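# Keeping a TV series on disc and on a home server

Most trouble with a large collection of TV episodes comes from bad naming and from discs stored flat. Both are cheap to fix before the shelf fills up.

## Discs

Store discs upright, in cases with a center hub. Paper sleeves scratch the label side, and on a DVD-R the data layer of a worn disc can fail from there. Wipe from the hub straight out to the rim with a dry microfiber cloth. Do not wipe in circles. For fingerprints, dampen the cloth with distilled water and a drop of dish soap, then go over the disc again with a clean cloth.

Box sets with stacked trays are the worst offenders. If a set holds more than 4 discs on one spindle, move them to a binder and keep the box for the artwork. I use a Stader binder with 27 pages – the rings close flat and the pages do not sag.

## Living room surfaces

Discs and remotes get damaged where people put them down. Keep one shallow tray for remotes and a separate closed case for whatever disc is out of the player. Do not set a bare disc on a tabletop, even for one episode.

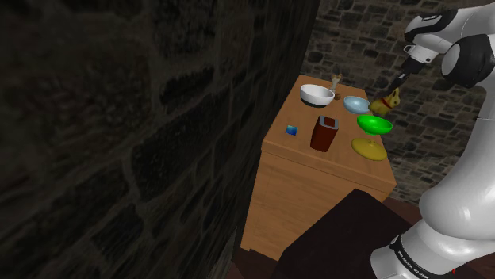
Grit is the main hazard, so wipe the surface before the tray goes back on it. Snack oil is the second. Pull the batteries from a remote before cleaning it, and use a cotton swab barely damp with rubbing alcohol around the keys.

## File names

Use the show title, then season and episode in two digits each:

 Tiltville - S02E07 - Homecoming.mkv

Put specials in season 00. Where broadcast order and disc order differ, pick one and write the choice in a text file in the show folder. My library runs to 3,000 episodes, and the shows that still cause errors are the ones where I mixed the two.

## Subtitles and sound

- Give external subtitle files the same base name as the video, plus the language code.
- If dialogue is too quiet, check that the player is not sending surround audio to a stereo set.
- Set the sync offset on the receiver once and leave it alone.

## Backups

Two copies on separate drives, one of them unplugged. I run the copy job on Tuesday and replace the unplugged drive after 18 months on the shelf. Test a restore with one full season before trusting the job. A file list by itself only shows that the names were copied.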